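Derkia Members' Forum
Household and Workshop Automation: General Discussion

Topic: Current capability of machines for routine domestic and shop-floor tasks

Posted by: e_klavina (moderator)
Members are invited to comment on whether any system available today can be recommended for everyday handling work. For present purposes this means clearing surfaces, putting articles away, and returning tools and stock to their proper place. Floor cleaning machines have a separate topic and should be discussed there. Please state whether your remarks rest on direct experience.
Eglė Kļaviņa

Posted by: brudent_ops
I write from direct experience. Our packing floor at Brudent has operated a fixed arm for 3 years. It moves cartons of one size from a belt to a pallet and does so dependably. We attempted to extend its duties to returning mixed hand tools to a wall rack and withdrew it from that duty within the month. Of 134 recorded attempts, the majority required a member of staff to step in. My position is that the answer to the moderator's question is no.

Posted by: millrace44
I must disagree with the previous member. A tool rack is a poor test, as every tool has a different balance and the hooks leave little margin. Putting a jar or a box on an open shelf is a far more common chore, and progress there has been considerable. The Jarow unit I observed at a trade demonstration shelved pantry goods at a slow but steady pace.

Posted by: brudent_ops
With respect, a demonstration is arranged by the party giving it. Were the goods brought in by the exhibitor?

Posted by: millrace44
They were. I accept the point in part.

Posted by: t_bhuiyan_fan
The two members above are describing different difficulties. Shelving is simple where the board is deep and the approach is clear. Ordinary furniture is less generous. A cabinet may have a compartment under a closed housing, with narrow cubbies beside it, and the hand must enter from the front without touching the sides. Glass adds a further difficulty, as a clear jar is hard for many sensors to locate and is easily broken by excess force.

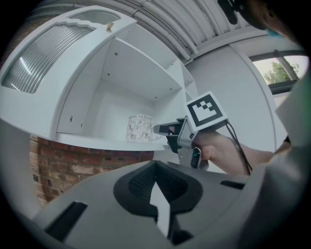 A person adjusts the grip without thinking about it, and slows down before the base of the jar meets the board. In the Bhuiyan trials I attended in September, most failures came in that final inch, after a perfectly good approach. I would therefore answer "not yet" for glassware and "under supervision" for cartons and cans.

Posted by: e_klavina (moderator)
That distinction is helpful. Would members accept a recommendation limited to unbreakable goods on open shelving?

Posted by: brudent_ops
Only if the cost of supervision is stated alongside it. A machine that requires an attendant has not relieved anyone of the chore.

Posted by: millrace44
I would accept it as drafted. One attendant may oversee several machines.

Print this topic | E-mail this topic

Reader comments (3)

Halvard: The price of these units deserves a topic of its own.

quietkitchen: I would settle for one that empties the dishwasher.

R. Osei: Agree with brudent_ops regarding supervision costs.

Contact the moderators | Copyright Derkia, June 2022 | Back to top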